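Clillau Opens Its Doors to Stone Lovers with a New Community Tabletop Library

CLILLAU, Aug 29, 2022 – Fistedix, the stone yard and workshop on the old canal road, is opening a lending library of natural stone samples this fall, and anyone who has ever stood in a showroom squinting at a chip the size of a cracker is going to love it.

The Celtum Stone Library starts lending in October. It will hold 1,000 pieces of marble, granite, slate, limestone and soapstone, each one big enough to lay across a kitchen counter and live with for a while. Borrowing is free for residents of Clillau and the surrounding valley. You sign a card, you carry your stone home (in a padded sleeve, with handles!) and you bring it back within 9 days.

The idea grew out of conversations at the yard's front desk. People choosing a countertop or a hearth kept asking to take a piece home and see it in their own light, next to their own cabinets and floors. For years the yard lent out whatever offcuts were lying near the saw, and the offcuts often came back with long notes taped to them. One marble remnant went out to so many homes that its corners wore smooth. It has been retired and will hang over the library desk.

"We kept seeing people fall for a stone in the yard and then fall for a different one at home," the Fistedix workshop team said in a joint statement. "Gray looks green in one kitchen and nearly purple in the next. We wanted everybody to have the chance to find that out before the saw comes on, and we've had a wonderful time putting the collection together."

Most of the library's stone comes from material the yard already had: ends of slabs, sink cutouts, pieces left over from fireplaces and stair treads. The workshop has spent the summer squaring them up, easing the edges so they are safe to handle, and labeling the backs with the type of stone, the finish and the care it needs. Many stones will be offered in both a honed and a polished finish, so borrowers can compare the two side by side. Honed stone has a soft, flat look and tends to hide light scratches. Polished stone brings the color up and shows off the veins, but it will also show the dull marks that acids leave on marble. A borrower who wants to squeeze a lemon on a sample and leave it overnight is welcome to do so. There is a whole shelf set aside for that, known in the shop as the picnic shelf.

The library will share the yard's former tile barn with Filip, a series of hands-on evenings about caring for stone at home. The first 2 evenings are already planned. One covers cleaning and sealing, with plenty of time to try the water-drop test on different samples (if the drop soaks in and leaves a dark spot, it is usually time to reseal). The other is all about tables: how to plan a base for a stone top, how far an edge can safely hang past its support, and how to move a heavy piece across a room without cracking it or hurting your back. Come in sturdy shoes. Cookies will be on hand, well away from the unsealed limestone.

School groups are welcome too. Marble begins as limestone and is changed by heat and pressure deep underground, and the veins that people admire so much are usually traces of other minerals. The barn will have magnifiers, a tray of raw rock to compare with finished pieces, and a long wall where the stones are arranged by color, from chalk white through every kind of gray to a black slate that children keep trying to write on. Chalk is provided for exactly that purpose.

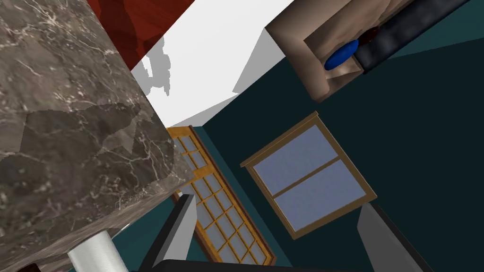 Can I borrow more than one sample at a time?
Each household can take 2 pieces per visit, and you can swap them as often as you like while the library is open.

Borrowers don't need to be planning a project. The yard hopes that painters, bakers, model makers and people who simply like rocks will stop by as well. A cool slab of marble is a fine place to roll out pastry, and food-safe pieces will carry a blue label so they are easy to spot. Heavier samples are kept on the low shelves, and staff will gladly help load them into a car or a bike trailer.

The yard is also looking for donations of stone. Old windowsills, shelves from a grandparent's pantry, half a doorstep – if it is clean and can be lifted safely by one person, the library would be delighted to see it. Donors are invited to write a few lines about where the piece came from, and those lines will travel with the stone each time it goes out. Pieces with unknown coatings or loose edges can be brought in for a look first.

Opening hours and sign-up cards for the Filip evenings will be available at the Fistedix front desk in Clillau. The barn has step-free access from the canal side, with parking next to the slab racks. Dogs on leashes are fine in the yard but are asked to wait outside the barn.

Press contact: Celtum Stone Library, care of Fistedix, Clillau. Reporters who would like to see the collection before it opens are welcome to arrange a visit through the front desk.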